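Breakfast Table Recordings, February

The Tasel project collects examples of ordinary kitchen work done by a two-armed robot. Each recording is made by a person steering both arms by hand controls while the cameras run, and the recordings are then used to train a policy that has to do the same work without a person. In February we moved from the sorting tasks to breakfast. The aim for the month was 451 usable recordings. This page collects notes from the sessions for the partners at Ilato and for anyone who is joining the labeling group.

The robot was steered by Dalva Meireles and Guido Longo. Bernardo Cardoso wrote the task list, and Janaína Cavalcanti checked the recordings before they went on to training.

How a recording runs

The operator reads one instruction from the list, such as "take the cake out of the toaster and put it on the pink plate," and starts recording when both arms are in their rest positions. Recording stops when both arms are back at rest. Anything longer than 56 seconds is kept in a separate folder, and Janaína looks at those last.

Failed attempts are kept too, if the operator recovers. A dropped slice that gets picked up again is useful to us. A dropped slice that ends on the floor is deleted.

Between recordings the tableware is moved. Bernardo keeps a sheet of starting layouts, and the operator takes the next one down. The toaster moves less than the rest — its cord limits where it can go.

What changed from the last round

We stopped writing instructions by position. "The plate on the left" caused trouble for the labelers, who were not always looking from the same side as the operator. Colors have worked better, so every piece in the set is a different one.

We also went back to real cake. The foam slices from the first round were easy to grip and taught the arms to squeeze too hard. Pound cake marks when it is squeezed, and the operators slow down for it.

Toaster set, head camera

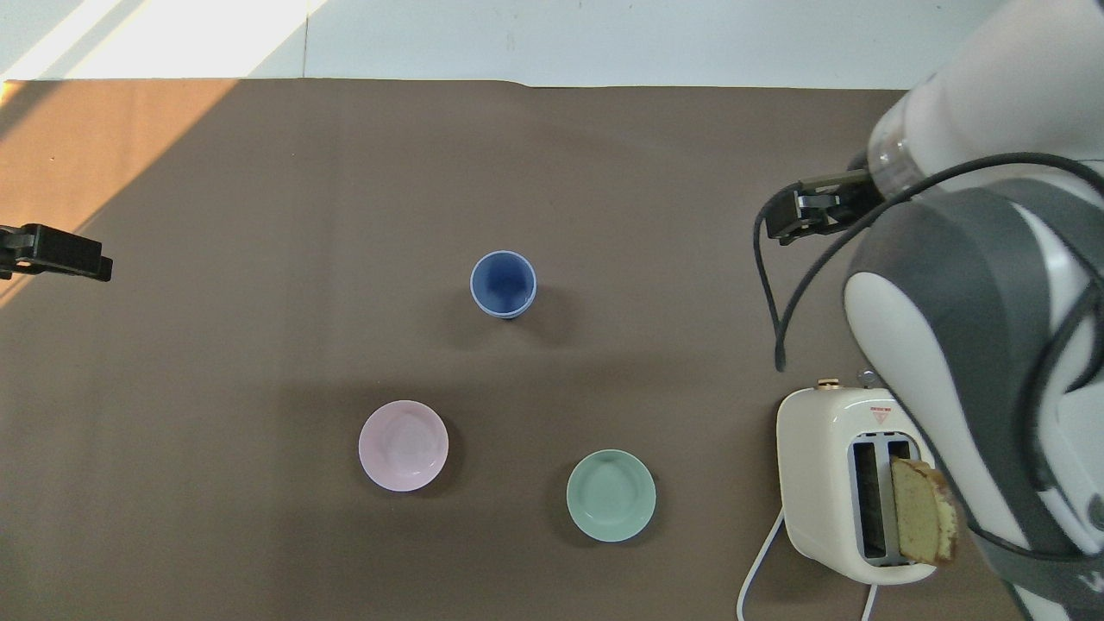
Cake in the right slot, blue cup and two plates set out, a gripper on each side of the table.

Notes for labelers

Mark the start of the grasp at first contact, and the end of the placement when the fingers open. If the toaster shifts, add the "moved object" tag even when the cake comes out cleanly.

Use the color names on the sheet: blue cup, pink plate, green plate. Please don't write "mint" or "rose" — the search tool treats them as separate objects.

Questions about the tags go to Dirceu Guerra. The next set uses the same toaster with bowls added.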